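Labels talk, Brirnbridge - speaker notes, v3
7 Sep 2020

Mic check. Water. Slides are on the stick AND the laptop, use the laptop.

Open with the shelf question. Hands up who has poured the wrong thing into the wrong thing. Wait for hands. Tell mine: drain stuff in the mop bucket, Brellis rental, second week in the apartment. Windows open all night. Keep it short, last time I went four minutes on the bucket.

Who I am - one line. I write back labels. Eleven years. Yes it's a job.

Main point, say it early: people read the front with their eyes and the back with their thumb. The thumb covers half of it. Bottle goes in the hand, label goes under the hand, and whatever we put there is gone till the bottle's back on the shelf.

Color first. Household stuff gets grabbed by color. Orange one, blue one, green one. At home the name hardly gets used, it's "pass me the orange". So if you're the orange one, stay orange. Karagiannis changed theirs in February and the phone line got 297 calls, most of them asking if it was the same product. It was the same product.

Then the small text. Dense block, tiny type, low contrast. Red on orange is the classic - looks great on the designer's screen, falls apart under a kitchen bulb. Nice glossy plastic makes it worse, you get that long shine down one side and whatever sits under it is hard work.

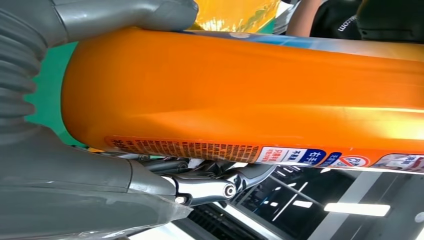 So panels. White box, blue box, reversed type. Panels work becuase they break the block up, the eye has somewhere to land. White lettering on blue holds up well at arm's length. Don't put the legal stuff in the good panel!! Put what the person needs with the cap already off.

Icons. Red circle with the slash, everybody knows it means don't. Don't WHAT is the problem. At thumbnail size the thing under the slash turns to mush. Solange Le Goff's test: print it at real size, tape it to a bottle, hand it over, ask for the "don't" in one sentence. She did 52 people. Three icons out of nine survived. (Her numbers, she's fine with me using them, credit her out loud.)

Languages - ask the room who buys stuff with a label they can't read. Usually a lot of hands. Then it's all color, picture, icon. That is a real use case, not an edge case, say that twice.

Pictures on labels. Good when they show the surface or the job. Bad when it's a lemon. People think it's a drink or a dish soap. Skip the lemon story if we're past the 20 min mark.

Tromine example next, slides 14 to 17. Old label 528 words. New one 297 less... no wait, check this, I've got 297 written down for the calls. Ask Custódio Matos before I go on. If he doesn't know just say "a lot shorter" and move on.

Practical bit, go slow here:
Hold the bottle the way you'd pour it. Mark where the hand goes. Nothing important in that zone.
Wet it. Read it again.
Read it with the light behind you, then with the light on it.
Give it to someone over 60.
Fold out labels: ask who has ever unfolded one. Pause. Nobdy will have.

Question that always comes up: QR codes. Fine for the long version. Useless with gloves on and a phone in the other room.

Other question: cost. Extra panel color on the Tromine run was 707 for the whole batch, so cheap. Don't get dragged into printer pricing again, send them to Custódio.

Handout is by the door, single sheet. Sample bottles go around during Q&A, all rinsed, get them BACK this time.

Thank Solange. Thank Brirnbridge for the room. Leave slide 22 up, it has the email.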